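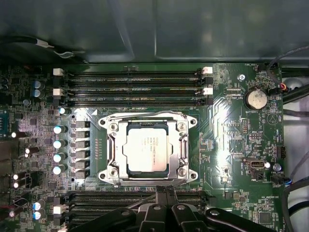

Why do small offices replace desktop computers that still work?
Mostly because something around the computer has changed: the lease, the software, the furniture, or the person who sits in front of it.

Figure 2. Inside a computer: green motherboard with the processor seated in its socket and held by a metal bracket.

4. Reasons given for replacement

The replacement forms we collected cover 222 desktop machines in 26 offices across Inden, Custine and Faswood. Each form has a box marked "Reason," which is two lines tall and was evidently designed by someone who expected short answers. They got them. The most common entry is "old." The next most common is "slow," followed by a large group of forms on which the box holds only a check mark, as though a reason had been requested and duly supplied.

We took "old" at face value at first and compared it with the purchase dates. The match was poor. Machines called old in one office were younger than machines described as "the new ones" in the office across the hall. Age, as our respondents use the word, seems to be measured from the last time anybody nearby got something better. In Custine, a single purchase for the front desk in March was followed by requests from every desk with a view of it. The back room, which has no such view, asked for a lamp.

"Slow" proved harder to pin down. We asked users to name the task that had become slow, and many named logging in, which they did once a day and resented all day. Others named a particular program, usually one that had been updated by head office without warning. A few described a general feeling. We coded these as "general feeling," there being no established category in the earlier work, and we recommend it to others.

Failure of an actual part was a minor reason. Where a part was named on the form, it was seldom the processor (Figure 2), although respondents often used that word in interviews to mean the whole box, and sometimes the screen. This matters for the survey data reported in Section 3, where "processor trouble" should be read with some charity. Chi-keung Fu, who carried out the Faswood interviews, kept a running list of the terms used for the box itself. "The tower," "the drive," "the modem" and "the Sauerland" all appear. The last refers to the dealer whose sticker is on the side, and who went out of business before most of the present staff were hired.

Budget timing explains a good deal of what is left. Inden must spend its equipment money by the end of the fiscal year or lose it, and its machines wear out with remarkable discipline in the final weeks. Custine may carry money over, and its requests are spread more evenly. We do not suggest that anyone was dishonest — a person told that there is money for a new computer will look at the present one more critically, and will generally find what they are looking for.

The forms record only requests that were made. Users who had given up asking left no paperwork, and we met nearly as many of them in the interviews as we met successful applicants. Their machines are treated in Section 5.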